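Feb 9, 2025

Budget day. Torunn wants the equipment plan for the Lalulville kitchen by the end of the week and I've put it off long enough, so I took the laptop down to the bench and did the sums there.

First line is fingers. The ones we have are black with fine ridges on them, and I still don't know if ridges are what we want for cutlery. Kasar lists a softer pad at 25 dollars each. I've put it down as a maybe. A plastic spoon handle is narrow and smooth and there isn't much to get hold of, so if we spend anything small this quarter I'd spend it there. 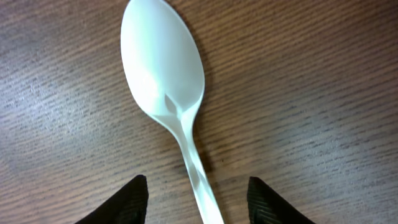 Photo: Liv Haugen

Liv thinks the tabletop is a bigger problem than the fingers. There's a pale patch of glare over the wood on the left of the spoon, and white plastic against that is hard going. She wants a matte mat and a diffuser for the light. I said the mat, yes, and the diffuser can wait until October with the rest of the lighting. She wasn't thrilled. I'll cost both and let Torunn pick.

Then the big one. Aasen's quote for the spare arm came back at $2983 before freight, and the freight is what worries me. The last crate sat at the depot for nine days and we paid storage on it. I've written to ask if they'll hold the price while we sort out a carrier. Clalel is cheaper but won't commit to a delivery date, and their brackets don't suit our rail without an adaptor plate. Adaptor plate not in the quote, naturally. I've asked for that in writing too.

Containers I nearly forgot. The clear ones are all right – one for forks, one for spoons, side by side in the middle of the table – but clear plastic on brown wood shows the grain straight through. I'd like a couple in a solid colour for comparison. Cheap enough to come out of petty cash.
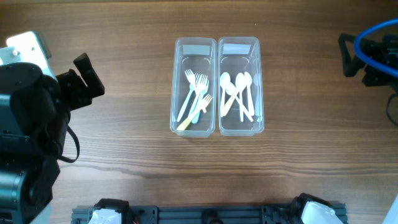
Photo: Torunn Lindqvist

Cables go on the list as well. The blue one over the right-hand arm and the black one looping off the left could both do with proper clips. Put down two packets and a roll of sleeving.

Totals are done apart from freight. Torunn's rule is that anything without a written quote gets left off, so the Clalel option is in a footnote for now. Need to ring Aasen in the morning about the carrier, and find out whether the warranty covers the gripper or only the arm.

Leftover soup for tea. Bed by ten.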